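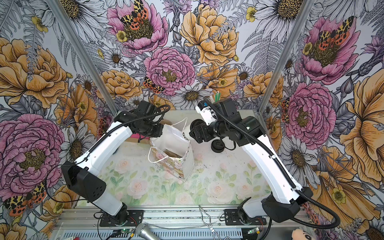
Bench tips: sharing a packing station with a two-arm cell

Last revised 05/08/2022. Applies to the gift and party packing benches at Brollness. Send corrections to Nasrin Mazandarani.

1. Set the bag before anything else.
Open the bag fully and square the bottom with your fist. Stand it with both handles folded outward. A handle that falls back across the opening will catch a gripper finger on the way down, and the arm will lift the bag along with the item. If the paper has a hard crease from shipping, reverse the crease once by hand.

2. Load fillers by hand.
Tissue, kraft inserts and wrap stay with the packer. Soft material changes shape every time it is touched, and a grip point that was good a second ago is gone. Leave the center of the opening clear to about the width of a fist.

3. Stage cups upright, mouth up.
Nested cups go in short stacks. Tall stacks lean, and the second arm will pull two where one was wanted. Separate a fresh sleeve by rolling it between the palms before you set it out. Straws and other thin sticks go in a rigid cup toward the back, where the wrists do not pass over them on every cycle.

4. Keep flat things flat.
Fabric should be laid down with one raised fold facing the arm that will take it. A fully flattened piece gives the fingers nothing to close on. Dark fabric on dark fabric is a poor choice; alternate the colors.

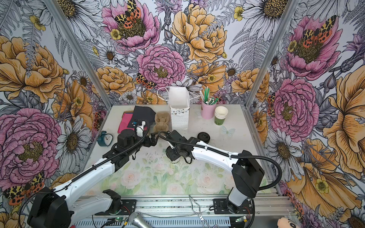 Left gripper over the egg carton, right gripper near the center of the table. Gift bag, cups and straws are toward the back.

5. Egg cartons.
Close the lid and press the tab until it seats. Grip force is set for thin-wall paper goods and should not be raised for cartons. If a carton slips, check the finger pads for dust first. Wipe them with a barely damp cloth and let them dry. Do not use alcohol on the pads; it hardens the rubber.

6. Crumbs and grit.
Brush the table at each changeover, back to front, into a pan. Compressed air moves debris into the rail and under the mounting plates. For a printed table cover, use a soft brush and a dry microfiber cloth. Grit under a paper cup is enough to tip it.

7. Cable conduit.
Look at each conduit loop at the start of a shift. It should move freely through the full reach and return without rubbing on the elbow housing. Do not tape it down. If a loop has migrated toward the wrist, stop the cell and call the technician (Esko Koskela, days; Farhad Talebi, evenings).

8. Lenses.
Use a rubber bulb blower, then lens tissue. Shop towels scratch. A smudged wrist lens usually shows up first as a gripper that stops short of the rim of a cup, always by the same distance.

Staffing and hours

Before the cell, a packer at this bench filled up to 2000 bags a week, and most of the strain reports were for the thumb and the wrist. The repeated pinch-and-place motion has now moved largely to the arms. The work left for people is setup, soft goods, inspection and recovery after a missed pick. It is lighter on the hands and heavier on attention — several packers reported being more tired at the end of the shift than they used to be. 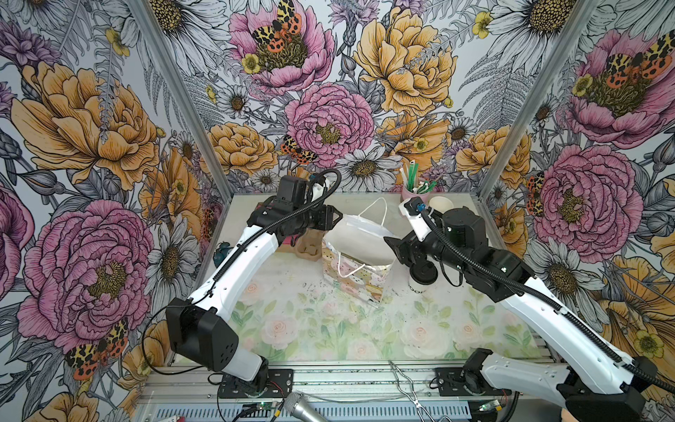 Rotation is therefore set at 20 minutes at the cell, followed by a turn at labeling or carton make-up. Do not trade your rotation away to finish a batch. Wulan Chin keeps the schedule and can add a person when a batch has a lot of soft goods in it.

Piece rate no longer applies at the automated benches. Hourly pay took effect in December, along with a training grade for packers who can clear faults without help. The grade requires 11 signed-off recoveries, observed by Iresha Wanigasekara or a technician. A restart after a simple pause does not count as a recovery.

9. Clearing a missed pick.
Pause the cell and wait for both arms to stop. Confirm the hold light. Remove the dropped item from the front, never by reaching between the wrists. Reset it in its staging position or replace it if it is bent. Resume at reduced speed for one full cycle, then return to normal speed.

10. Hand tools.
Tongs are useful for pulling an item from the bottom of a bag without crushing the insert. Use them only in hold.

11. Logging.
Write down the item, the arm (left or right) and what the fingers did: closed early, closed empty, slipped, or caught something else. "Robot error" is not a usable entry. Log sheets are used to adjust grip points and are not used to rate packers.

Spare finger pads are in the Vorkton drawer, second from the top. Order more when the last pack is opened.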